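Jhair Cuervo
@jhaircuervo

1/ I was asked how I pack for a long walk with a tent. I have done this for 12 years and I still make mistakes, so please read it as notes from one person and do not take it as rules.

2/ I start with weight. My whole kit without food and water is 3,376 grams. The tent is a Zeltotent, bought second-hand from a man in Vallejo who had used it for one night and then decided he prefers hotels.

3/ Then the small things. I used to put everything loose in the rucksack. At every stop I took out half of it to find one plaster. My wife has a word for this, but it does not translate.

4/ Now I sort by moment of the day. What I need in the morning goes together, what I need at night goes together. Clear bags are best for me, I can look for my spoon without opening anything.

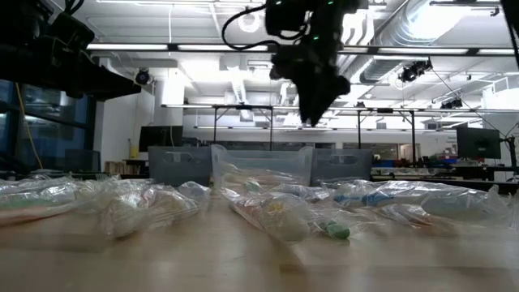

5/ Food. I count 115 grams of dry oats for each morning. It looks like very little in the kitchen and it is enough on the hill. For the evening I take rice or lentils, already mixed with salt and dried onion.

6/ My stove is a Grillard, the old model with the folding legs. It is not light. I keep it – my knees complain, but it never falls over.

7/ Clothes: one set to walk, one set to sleep. The sleeping set stays in the bag until the tent is up, also if you are cold. I broke this rule once in December above Pesow and slept in a wet jumper.

8/ Water is the thing I cannot advise well. On my usual route there is a spring after 17 kilometres, so I leave home with two litres. Ask somebody local before you trust the map.

9/ Someone wrote to me about pillows. I put my jacket in a T-shirt and turn the sleeves inside. The zip must be on the lower side or you will have it printed on your face at breakfast.

10/ Tomorrow I will write about socks, I have too many opinions for one post. If you have a good way to dry them overnight, please tell me.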